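**Govora gets a second try at the big screen**

The long-stalled film version of *Govora* is moving again. Oltlow Pictures confirmed in March that it has picked up the rights from Dresar, the studio that had been sitting on the project since its first script was turned in. A new draft is being written now, and Oltlow says it wants cameras rolling before the end of next year.

For readers who came in late, *Govora* began as a paperback thriller set in a salt-mining town where the night shift goes down and the wrong number of men come back up. The book sold modestly, went out of print, and then found a second life with horror fans who passed used copies around. The first film adaptation was a cheap one, shot in 31 days and released straight to video. It changed the ending, dropped the narrator, and moved the story to a ski resort. Most fans of the book would prefer not to discuss it.

Dresar's version was supposed to fix that. The studio announced it with a teaser poster and not much else. Two directors came and went. The second left over the budget, according to a short statement at the time, and the project went quiet after that. The poster stayed up on the Dresar site for years with the words "Coming Soon" on it.

What has changed is the script. Oltlow has thrown out both Dresar drafts and gone back to the novel. The company says the film will keep the mining town, the period setting, and the first-person narration, though the narration will be cut down. It also says the ending will be the one in the book. That last part will be a hard sell to a wide audience, and we would not be surprised to see it softened by the time test screenings come around.

There is no director attached. Oltlow has been meeting with people, but the company would not say who or how many. The names going around online all seem to trace back to a single message board post, so we are leaving them out of this newsletter until something firmer turns up.

Casting has not started. The lead in the book is a man in his late fifties, and Oltlow says it does not plan to make him younger. The Dresar version had him down as thirty-five in the last draft that leaked.

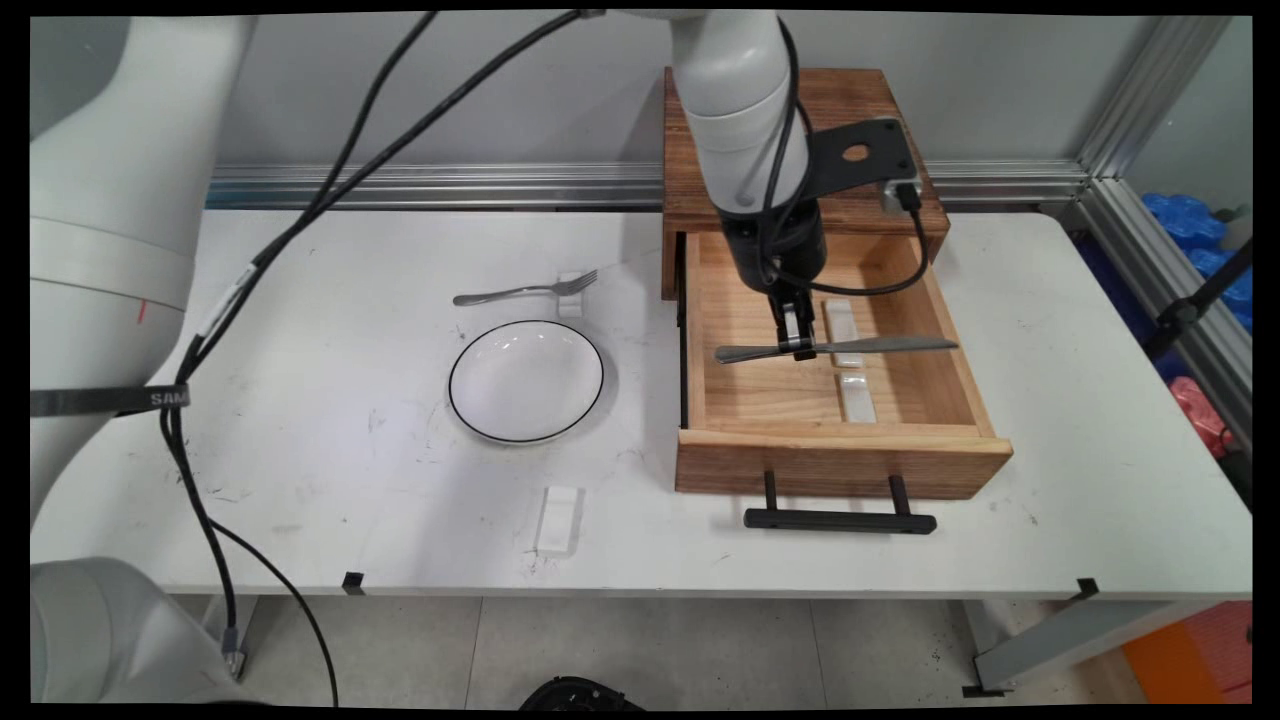
### Also from Oltlow: *Baptiste* goes to a limited run

Oltlow's other genre title, *Baptiste*, is finished and has a release plan. The film will open in 300 theaters and go up to 500 in its second week if the numbers are good. It will be available to rent at home a month after that.

*Baptiste* is a ghost story that takes place almost entirely on a river ferry. It played at two festivals last fall and got decent notices, with most of the praise going to the sound work. A few reviewers thought the middle section dragged. The cut that played at festivals ran just over two hours, and the theatrical cut is eleven minutes shorter, so someone seems to have been listening.

The rating came back as an R for violence and some language. Oltlow did not appeal.

### Reader poll results

Last issue we asked which out-of-print horror novel most deserves a proper film. We got 423 votes, which is the most we have had for any poll. *Govora* won easily, and that was before the news above. Several of you wrote in to say that you would rather it be left alone, and one reader made a good case for a six-part series instead, on the grounds that the book is already divided into six shifts.

We also heard from people who like the video version. There are more of you than we expected. A few pointed out that the score is good and has never been released on its own, and that the opening avalanche was done with models on a very small budget. Both fair points. If anyone knows who holds the rights to the music, please write to us at the usual address.

The next poll is on remakes that improved on the original. One vote per reader, and please name the year of the version you mean, as several of these titles have been made three or four times. Replies that come in by noon on the closing date will be counted.

### Corrections

In the last issue we said the *Govora* paperback had two printings. It had three. The third had a different cover, with the mine elevator in place of the lantern, and it is the one that turns up most often in used bookstores.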